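Ticket: Label printer at Randlow store prints blank labels
Opened by: Emlyn Vaughan
Handled by: Dwynwen Pumphrey
Status: waiting for customer

14:20, Emlyn
Good afternoon. Since the Morkix update the label printer gives 3 blank labels before every good one. I have restarted it and changed the roll, but the result is the same. We must print 200 labels before closing.

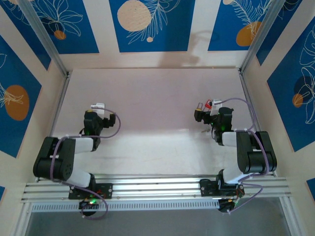 14:45, Dwynwen
Thank you for the clear report. Please open Settings, then Media, and tell me which label length is written there. For your rolls it should be 45 mm.

15:10, Emlyn
It was set to 11 mm. I have corrected it and saved. I will print the full batch now and write again when it is finished.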